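Progress note, Cullano / Bakton integration
To: Lindalva Holanda
Period: March

Quick one before Thursday's call. Legal side mostly on track, contracts side behind.

Bakton supplier contracts: 100 in the data room, 54 reviewed, 19 flagged for change of control consent. Letters out on all 19. Replies slow. Benkirane wants new pricing before they sign, we said no for now.

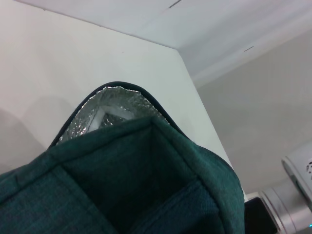 Consents are still the main risk to closing. If Benkirane holds out we either carve that contract out or push the date, need your view on which. Second problem is the Bakton welcome kit order, which nobody told us was a binding commitment. It covers 1,000 insulated bags, dark teal with the silver foil lining, and the supplier won't cancel. Cost sits with the seller under the draft, their counsel disagrees. Small money but it's holding up the disclosure schedule.

Employment: transfer letters drafted, not sent. Waiting on HR for the benefits comparision. Plurano lease assignment agreed in principle, landlord's lawyer has the papers. 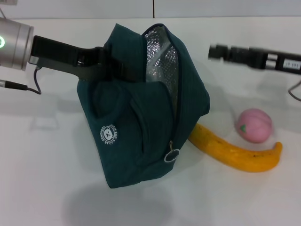
Budget: nearly all of the outside counsel allowance is used. Will need a top up if the consents drag into next month. Figures to follow seperately.

Next: finish contract review, chase consents, close out schedule, send transfer letters.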